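Porberg dam plan promises plenty, but the numbers are thin

September, 9:40 a.m. | By staff reporter
Last updated: 4:15 p.m.

The Porberg water district says a new dam on the Barrera River will store drinking water, make power and hold back spring floods. Its latest summary runs to 163 pages. Very few of them explain how one lake can do all of that in the same year.

Flood control needs a reservoir kept partly empty. Power and irrigation need it full. The summary says operators will "balance seasonal priorities" and leaves it there, with no rule for who gets cut off first in a dry August.

Farmers downstream near Nivberg have heard similar talk before. The Treretti reservoir was sold to them as a fix for summer shortages, and pumping limits came back 17 months after it opened. The district blames low snowfall. That may be so, but the new plan leans on the same snowfall records, and they stop at the year 2000.

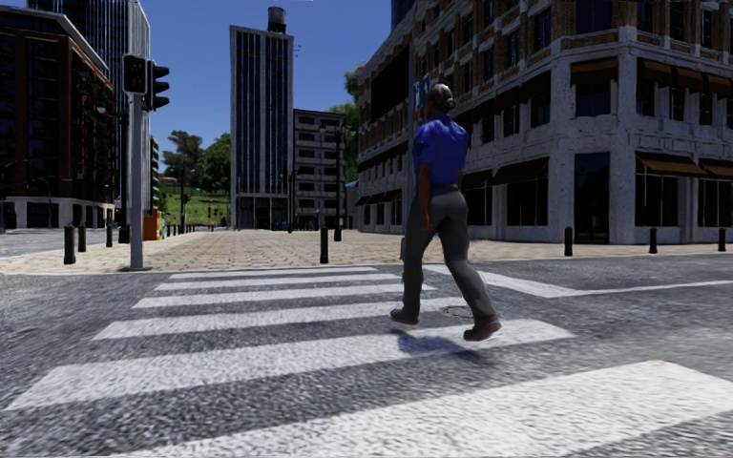 Then there is the bill. Water rates in Porberg would go up 15 percent before construction starts, and the district has not said what happens to that money if the permits are refused. It also expects income from boating and lakeside rentals – a hopeful line for a lake whose level could drop sharply by midsummer.

The district says a full operating plan will follow once the funding is approved. Ratepayers might prefer to read it first.

We use cookies to improve your visit. By continuing to browse, you accept our cookie policy.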